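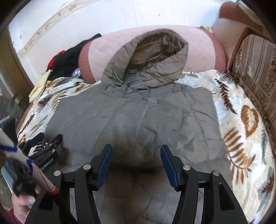

Rhea Saludo was taught to fold a coat by starting with the hood, and she will tell anyone in her family that doing it the other way round is how you end up with a bulge in the wardrobe. Her brothers fold the sleeves first and the hood last, and neither side has ever given an inch.

Chapter 11
Folding and Storing Padded Clothes

It may seem odd to begin a chapter on clothing care with a family quarrel, but you will very likely have one like it in your own home, and it is worth thinking about before we go any further. Most of us never sat down to learn how to put a winter jacket away. We picked it up from watching whoever did the laundry, and then we carried on doing the same thing for years, quite happily, until we shared a cupboard with someone who did it differently.

In the last chapter we dealt with flat things such as sheets, tea towels and shirts, which behave themselves once the creases are out. A quilted jacket is another matter. It is made of two layers of cloth with a soft filling held between them by lines of stitching, and the air caught up in that filling is what keeps you warm when you are standing at the bus stop in February. The same air makes the jacket awkward to fold. Press it down on one side and it swells up on the other, and if you have ever tried to shut a drawer on one you will know just how stubborn it can be!

So we shall go slowly, and we shall start where nearly everybody starts, on the bed. A bed is a very good place for this work. It is wide and soft, it stands at a fair height for most people, and there is usually a blanket on it already that will stop a slippery fabric from sliding off on to the floor. A sofa will do nicely too if it is long enough. Lay the jacket with its front downwards and its back towards you, and smooth it from the middle out to the sides with the flat of your hand. Don't worry about small wrinkles — padded cloth always has a few.

Next comes the hood, and I am afraid I must take sides here, at least a little. A lined hood tends to stand up by itself when the jacket is on its front, and it is far easier to deal with while there is still plenty of room round it. Fold it down over the shoulders and see that the zip pull at the neck isn't trapped underneath, where it might leave a mark. Having said that, Jaime Meireles, who read this chapter for me in draft, rolls his from the hem upwards and tucks the whole bundle into the hood at the end, and his cupboard is a good deal tidier than mine. You will try both ways in Activity 2.

By the end of the chapter you should be able to

fold a hooded jacket so that it lies level on a shelf
roll the same jacket and say when rolling suits it better
read a care label before putting padded clothes away for the summer
plan the space in a shared wardrobe

Before you begin

Bring a padded jacket from home, with the pockets emptied. Measure its thickness when folded and write the figure in your notebook — allow up to 12 minutes for this, as there is always a tape measure to be found first. Keep the page safe, for you will want it again when we come to storage bags on page 64.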